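Regulator opens inquiry into diverted traffic at Quintanilla exchange

October 3, 2021

The communications regulator has opened a formal inquiry into the Quintanilla internet exchange after an audit found that traffic from government ministries had been copied to a port outside the exchange's own network.

The audit report, released in part on Sunday, says the copying was set up through a mirroring rule on 2 core switches. The rule matched 384 address blocks, 62 of them assigned to ministries and diplomatic missions. It was removed in August during a firmware update, and the change log does not show who first entered it.

Devura, the company that operates the exchange under a state license, said it had preserved the switch configurations and access records and would hand them to the inquiry. It declined to say whether the destination port was leased to a foreign customer.

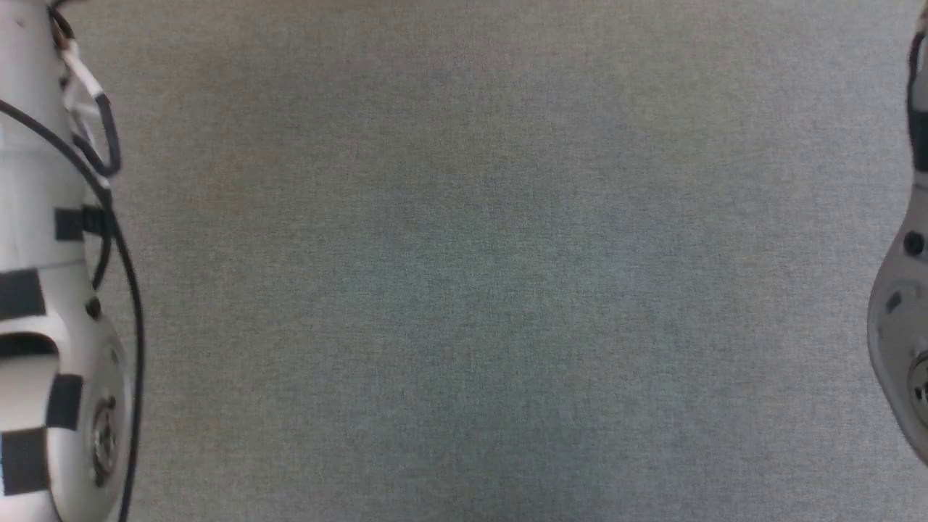 A robot arm with a white outer shell beside a gray fabric surface.

According to the report, the mirrored data consisted mostly of connection records: source and destination addresses, times and session lengths. The auditors could not determine whether message content was also retained. Encrypted sessions would have been unreadable without keys, but the records alone show which offices were in contact and when.

The foreign ministry has asked the neighboring government for a written statement on the port, which ends at a facility in Nutport. An initial reply, received through the embassy, said the facility is a commercial data center and referred further questions to its owner, Husuvine. The company has not commented.

Under the license, the regulator may fine the operator, order an outside review of its equipment or suspend its right to carry state traffic. The inquiry covers more than 3000 pages of logs and contracts. No date has been set for its findings, and the exchange remains in service.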